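Shirt folding with two arms: grippers miss the hem

Nernness Makers Board > Home and shared workshop builds

esther_were
Hello all. I am building a folding station with two arms in our shared workshop. The task is simple to say: take a T-shirt that lies flat, fold it, put it in the basket. The arms are on one rail at the near edge of the table. After 80 tries in August I still have the same fault. The left gripper closes and takes only air, or it takes the cloth too deep and pulls the whole shirt. The right one is better. I use the Zevum controller with the standard settings. Where would you look first?

dumevberg_dan
What colour are the shirts? Black cotton is horrible for a wrist camera. Everything inside the outline looks the same, and a crease looks like an edge.

esther_were
Mostly black, because I had a bag of them from an old event. The table is white, so I thought the contrast would help me.

dumevberg_dan
It helps with the outline and with nothing else. Where the hem folds over itself the camera sees black on black. Try a grey shirt for one evening and compare.

S. Rashidi
I don't agree that it is the colour. I fold dark towels on my own build with no trouble. My bet is gripper height. If the fingertip stops 2 mm too high it slides over the cloth, and if it is too low it pushes the hem away before it closes. Did you measure the table at both ends of the rail?

esther_were
I measured in the middle only. I will do both ends tonight.

brannigan7
Also check your cable. On my arm the loop near the wrist was too short, and the last joint never reached the angle I asked for. It took me three weekends to find.

dumevberg_dan
Sharon, towels are thick. A thin T-shirt hem is a different animal.

S. Rashidi
Thick or thin, you still need to know where the table is. Please measure before you buy grey shirts.

esther_were
So, I have measured. The left end of the table is lower by 1.5 mm. I put a thin piece of card under the foot and set the zero again for both arms. I left the cables as they are, to change one thing at a time.
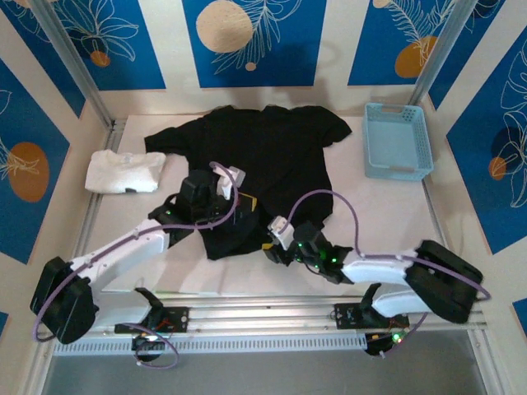
With the new zero the left gripper took the hem in most tries, but not when the corner hangs in a point. Then the fingers close beside it — I think the program still looks for a straight line there. So perhaps Dan has also some right. I keep a log of every try and the file has now 338 lines. I can share it if somebody wants to read it.

S. Rashidi
Good, that is real progress. For the pointed corner I would not touch the vision yet. Let one arm pull the hem gently to the side first, then grip with both. It costs four seconds.

dumevberg_dan
Or teach it with more examples of bad corners. I had some 400 before mine became reliable, and I still throw the shirt down in a different way each time.

brannigan7
Did you look at the cable loop?

esther_were
Not yet! It is next on my list, after the pulling move. Dan, did you record your 400 with one colour of shirt or mixed?

dumevberg_dan
Mixed, but more than half were white. I will look for the settings file and post it here later.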